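Section 4: Setting up your stockroom in Nonia

Now for the fun part! Your account is live, your printer is paired, and Nonia is ready to learn where everything lives. Set aside one quiet stretch for this section, ideally before opening. Once the shelves are in the system, every count and reorder after that gets much faster.

4.1 Before you start

You will need the handheld scanner (charged), a roll of shelf labels and your floor plan from Section 3. A full roll holds 288 labels, which is plenty for most small stores.

Note: Nonia calls any place that can hold stock a "spot." A spot can be a shelf, a bin, a hook or a stretch of floor. Name them however you like, but keep names short, as the scanner screen only shows the first 7 characters.

4.2 Create your spots

1. On the scanner, open Places and tap New Area.
2. Type a name for the area, such as CLEAN or PAPER.
3. Tap Add Unit for each shelving unit in that area.
4. Enter the number of shelves, counting from the floor up.
5. Tap Print. Stick each label on the front lip of its shelf, at the left end.
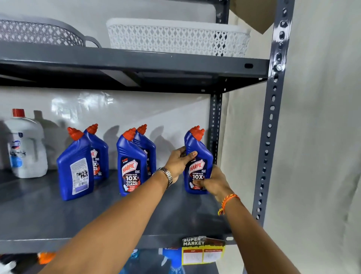
6. Scan each label once. Two short beeps mean the spot is saved – enjoy that sound, you'll be hearing it a lot!

Caution: Do not stick a new label on top of an old one. The scanner can read through thin label stock and may pick up both codes. Peel the old label off first and wipe the metal dry.

4.3 Assign products

1. Scan the shelf label.
2. Scan one unit of each product that belongs there. You don't have to scan every item.
3. Enter the quantity on hand and tap Keep.
4. Set a low mark. Nonia adds the product to your order list when stock drops to that number.

If a product comes in several versions, scan each version separately. Packaging in the same color can hide two different barcodes, and mixing them up is the most common cause of wrong orders.

Tip: Turn on Face Check under Options. It reminds whoever is restocking to pull items forward and put the newest dates at the back. We love this one.

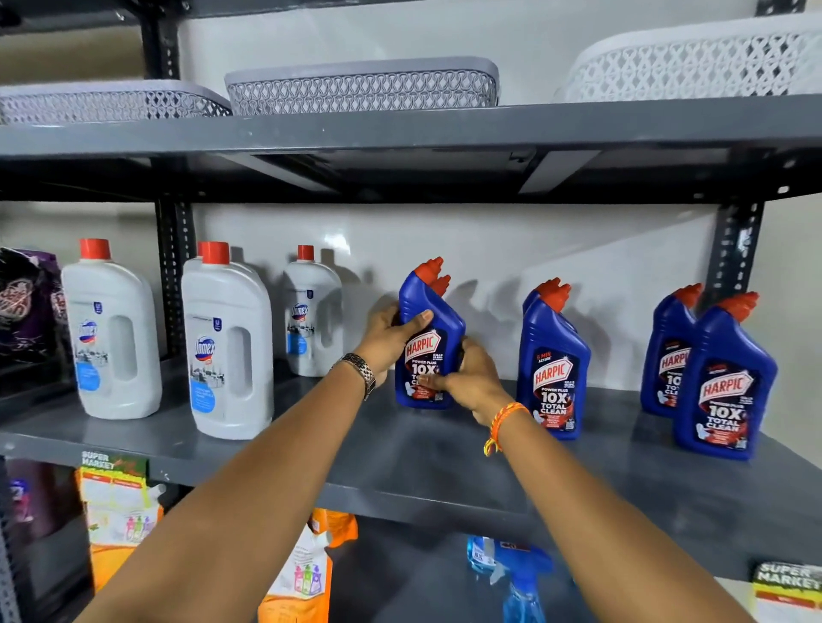 4.4 Run a trial count

Pick one small area and count it twice, with a different person each time. If the totals match, go ahead and switch the area to Active. If they don't, open Compare to see which spots disagree – it's usually just one or two.

Error 42 during a count means the scanner has lost its connection. Your numbers are safe. Walk back toward the base station, wait for the green light and tap Resume.

Error 149 means the spot was deleted on another device. Go back to 4.2 and create it again.

Next: Section 5, Receiving deliveries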